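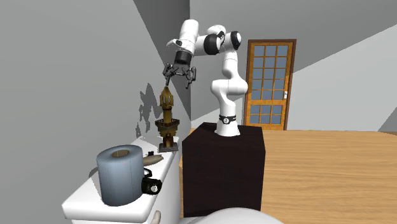
A white arm with its gripper open over the tower model, in one of our simulated rooms. Credit: Zelinby

Print this page | E-mail this page

Zelinby Opens Its Simulated Rooms to Outside Demonstrators

November 29, 2024
By Farah Yusof

SURKSTEAD – I've been bugging people in our office to let me write this one up, so thank you for reading it! Starting in December, Zelinby will let people outside the company steer our simulated robot arms and add their own examples to Liew, the learning system we've been building here in Surkstead.

If you haven't followed us before, it goes like this. A person takes the controls and guides the arm through a small household job, say picking something up off a cabinet and setting it down somewhere else. We save every move. Liew then studies piles of those saved runs and tries the job on its own (sometimes it's lovely, sometimes the paper roll ends up on the floor).

We're asking for 500 new runs in the first round, spread across 100 room layouts. Leandro Gaete builds the rooms, and he has a real soft spot for awkward shapes. Tall skinny things, round things, things crowded together on a narrow top where the fingers barely have space. I've tried the tower more times than I'll admit and I still come in too low.

"Please don't send us only your best ones," says Hortensia Espinoza, who checks the runs before they go in. "If you miss, back up and try again, and leave that part in. Liew needs to see how a person gets out of trouble."

You don't need any background in robots. Training takes 2 hours and happens online, or you can come by our Mellstead office and sit with Khairul Wibisono, who'll get you set up and probably talk your ear off about grip angles. We have room for 200 people in this round, and everyone who joins gets paid for training time as well as for runs, including the ones Hortensia sends back.

Sign-up is through the Demonstrators page on our site. Reporters who'd like to try the controls can get in touch with Khairul Kwok in the press office, and yes, you're welcome to bring a colleague along.

Press contact: Khairul Kwok, Zelinby, Surkstead | © 2024 Zelinby. All rights reserved. | Back to top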